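Search the notebook
Search
Last updated: July, 4:40 pm

Plates, continued

Picked up where I left off before lunch. The Savdale order is still a list of adjectives. They want a blue that is "calm" and a white that is "not too white," and they would like both to look good on the same table, which they have not described. Stojan asked them what color the table was. They said neutral. Stojan went for a walk.

Spent the first hour relabeling glaze jars, as two of them said "blue new" and one said "blue newer." They now have numbers. Whoever writes "blue newest" on anything will be washing sieves until fall.

Pulled the large pale blue and the small minty white and put them on the brown top, well apart, to see what they do to each other. On the gray shelf the white just looks white. On the brown it goes faintly green, like toothpaste that has given up. Nikola Tomić says he can't see any green. Nikola also painted the office door and calls it beige, so I am writing his opinion down and moving on.
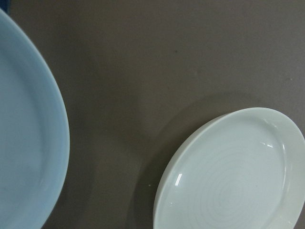 Large blue, left; small white with the mint in it, lower right. Brown top.

The blue I am happy with. It's chalky enough to look soft and the wide rim helps, with the lip reading a touch lighter than the middle. I had wanted a sharper step between the rim and the well and was talked out of it by Stojan, who was right, and who has mentioned it since. The gentle version stays. No more drawings of the sharp one, please, including from me.

The white needs a decision. Options as I see them: leave the mint alone and tell Savdale it was on purpose, or cut the stain by half and run another batch. I would pick the first, but Omerović is the one who has to sell it and he has a poor face for lying. So, another batch. Changing the stain only. Last time I changed the stain and the clay together and learned nothing at all, at some expense.

Large plate count for the order is 46, plus two spares. I asked for more spares. I was told to drop fewer.

Steline delivery came at two, minus the wax. The slip says the wax is in the box. I have been through the box.

To do:
— mix the half-stain white, small jar, LABEL IT
— try both plates on something darker than the brown if anyone can find a board
— call Steline re: wax
— ask Savdale about the table again, and let Nikola do the talking
— put the 90 grit back where it lives (Stojan)

Kiln is spoken for until tomorrow noon, so the white waits.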